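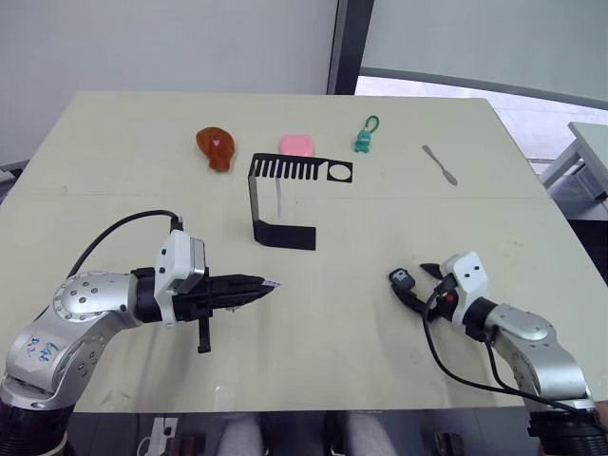

Figure 4-1. Work table with the slotted rack at the centre and small articles set out on the far half.

Temance Activity Room Guide
Section 4: Setting out the work table

Search this guide Enter a word or part number Go

4.1 Purpose

This section sets out how the work table is to be prepared before a session and cleared afterwards. It applies to all activity rooms at Skumgate and Hestavgate. Staff who have not prepared a table before should first read Section 2 (Room keys and stores).

4.2 Articles required

One slotted rack, metal, black (store number 2843).
One set of small articles, chosen from tray 273. A set may include toy food, a keychain figure, a small metal spatula and similar items.
One dry cloth.

4.3 Placing the rack

1. Wipe the table top from the far side towards the near side. Allow it to dry fully.
2. Carry the rack by its back panel. Do not lift it by the slotted plate.
3. Stand the rack on its foot plate at the middle of the table. The slotted plate must be uppermost.
4. Press lightly on each end of the slotted plate. If the rack rocks, remove it and check the underside of the foot plate for grit.

CAUTION: The edges of the slots may be sharp on older racks. Run a cloth, never a bare finger, along the slots when cleaning.

4.4 Setting out the small articles

1. Take the articles from the tray one at a time and check each for cracks or loose parts.
2. Place them on the far half of the table, in a loose row to the left and right of the rack. Exact spacing is not required.
3. Leave a gap of at least 100 mm between any article and the edge of the table.
4. Lay the spatula flat.
5. Spread out keychains so that the loop is not trapped beneath the figure.

NOTE: Translucent toys mark easily. Do not use solvent cleaners on them. Warm water and a soft cloth are sufficient.

4.5 Clearing the table

1. Return the small articles to their tray before moving the rack.
2. Enter any missing or damaged article in the room book, giving the tray number and the time.
3. Wipe the rack and return it to the lower shelf. Racks must not be stacked.

Replacement articles are ordered through Itziar Arroyo at the Hestavgate store. Requests received after 3 p.m. are dealt with on the following working day. Questions concerning the racks should be addressed to Aigars Mockus.

4.6 Changes to this section

January: step 4 added to 4.3 at the request of Sun-ja Ko. Former tray numbers withdrawn.

Continue to Section 5: Storage trays and labels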